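**Bits on a pale table, every single day. What am I doing wrong?**

Zavevdale Neighbours > Help & Advice > Cleaning and tidying

Right, I need some sensible people. In October we swapped our old dark dining table for a pale one, sort of off-white with a tiny bit of grey-green in it depending on the light. It's the Wivdale, the 1360 mm one, £148 in the shop at Nalby, and I love it. I do! It makes the whole room look bigger and I'd buy it again tomorrow. But I cannot keep it clean. I don't mean sticky or stained, it wipes up beautifully. I mean BITS. Little black bits, a hair, a dot of something or other. I wipe it, I go and put the kettle on, I come back and there's a speck looking at me.

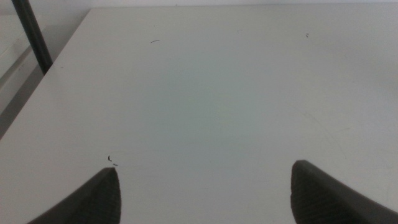
**Verna Yazzie**
*Member, Zavevdale Neighbours. Looks after the craft swap thread*

You may need to get your nose up to the screen for it. There's a little curly black one like a comma with an even tinier sliver next to it, then further up a thin dark hair (or a fibre, I can't tell which) lying in a curve, and a dot over towards the right. Four things and not one of them bigger than a crumb, and yet once I've spotted them I can't sit down and eat my dinner.

On the old table I never saw a thing. My sister says they must have been there all along and I just couldn't see them, which has not made me feel better about the last seven years of dinners.

What I've tried so far: a damp microfibre cloth, a dry microfibre cloth, kitchen roll with a squirt of spray, and (don't laugh) the sleeve of my cardigan. The damp cloth gets the crumbs but seems to push hairs about. The dry one picks up the hairs and then I think it drops them again at the other end. The spray leaves a faint smeariness that only shows when the light comes in sideways. Some days I'm wiping it up to five times, and I do have other things to do.

And it isn't only the table, either. We have these light blue plastic cups for squash and paintbrushes and whatever else. I went to use one and there were bits in that as well, right down in the bottom.
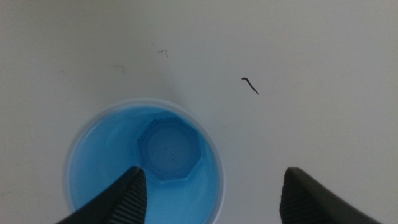
*Photo: Birgit Ruppert*

It's got one of those eight-sided bottoms with a round dip in the middle, and the specks are sitting over to the left of it. Little black dots. The cups get left standing the right way up, so I suppose they catch anything that's going, but what IS it? We don't have a dog or a cat. We do have a toaster, a bread knife, two people with dark hair and a lot of craft stuff, so I'm not claiming to be innocent here.

So what I'd like to know, please:

- what do you wipe a pale table with so that hairs come off properly and stay off?
- is there any way of working out what the black bits are?
- do I need to do anything special with the cups or is a rinse enough?

I'd prefer not to buy a gadget if I can help it. I've already been told to get a tablecloth, thank you, and I didn't buy a nice pale table to put a cloth over it!

---

**Birgit Ruppert**

Hello Verna, I've got a white worktop and a very hairy household so I feel I've earned an opinion on this one.

First thing, you're wiping in the wrong order. Dry first, then damp, then dry again. If you go in with a wet cloth, a hair sticks itself down flat and the cloth slides over the top of it, and then it dries and lifts up and there it is again, looking brand new. So take a dry microfibre (properly dry, not the one that's been hanging over the tap) and fold it into quarters. Start at the far edge and pull towards you in one long go. Don't scrub in circles. Circles just move everything into the middle and then out again. When you get to the near edge, catch whatever's there in the fold, turn the cloth to a clean side and do the next strip along.

Take the cloth outside and shake it. This is the step I skipped for ages! I used to shake mine over the sink and half of it went on the draining board.

Then damp, with warm water and the smallest drop of washing-up liquid, wrung out hard. Then a dry tea towel to finish, an old flat cotton one and not the fluffy sort. That should see off the smeary look too. I'd put money on the smears being too much spray. I use a squirt about the size of a 10p now where I used to do half the table, and I put it on the cloth.

For single hairs I don't bother with any of that. Lint roller, the sort for coats, kept in the drawer with the placemats. One pass and it's gone. I know you said no gadgets but I don't think a lint roller counts, does it? If you haven't got one, a bit of sticky tape wrapped round your fingers with the sticky side out does the same job.

As for what the bits are, press one with a fingertip on a piece of white paper. If it smears dark brown or black and goes to powder, I'd guess toast. If it stays hard it might be grit off a shoe or a bag that's been put on the table. If it bends and springs back it's fluff or hair or a snip of thread. The curly one does look a bit thready to me but I wouldn't swear to it from a photo. If you sew or cut felt anywhere near there, I'd look at that first. When I hemmed some black curtains I was finding little tails of cotton in the butter for a fortnight.

Cups: tip them out, wipe round the inside with kitchen roll, wash as normal and then keep them upside down. That's all I do. The moulded bottoms are a pain as bits like to sit in the corners, so tap it on the heel of your hand over the bin before any water goes in. And have one for the paintbrushes and a different one for the squash, please!! Put a bit of tape on the paint one.

---

**yazdani_allotment**

get a darker table

only joking. we had this with a cream one and it was the toaster. moved it to the other side of the kitchen and emptied the crumb tray, never had it as bad again. also check what's above the table, ours had a lampshade that hadn't been dusted since we moved in

---

**Mrs P from the top road**

I'm going to disagree with Birgit a little bit, I hope she won't mind. I think microfibre is overrated for hair. What works for me is a rubber glove, an ordinary washing-up glove, just barely damp. Put it on and stroke the table in one direction and the hairs roll up into a little sausage you can pick off. It's very satisfying and my grandson fights me for the glove. Test it on a corner in case it drags, but it's been fine on mine.

Also look at your jumpers. I had dark bits all over a white sideboard one winter and I'd decided it was soot, and I had the window frames down and washed and everything. It was my navy fleece. It was shedding whenever I leaned over to reach the fruit bowl. Do you all sit at the table in something dark and bobbly? Wear something pale for a couple of evenings and see if there's a difference.

One more thing and then I'll leave you be. You won't get it down to none. I do mine after breakfast and again at about nine at night when the pots are done, and in between I leave it alone, even if I can see a hair. It did bother me for the first few weeks. Now I put the newspaper on top of it.

---

**Verna Yazzie**

Oh these are brilliant, thank you all. I've been round with white paper like a detective. One smeared, so that's toast. One bent, and I'm afraid I was cutting black felt at that table for the swap thread the evening before, so I'll hold my hands up to that!

Tried the dry, damp, dry thing this morning and it's much less smeary. Shook the cloth out of the back door and was quite shocked by what came off it. The rubber glove is tomorrow's job, I only have the big orange ones so I'll report back. The cups are all washed and upside down on a tray, and the paintbrush one has tape on it.

Lampshade not checked yet. I'm a bit scared to look.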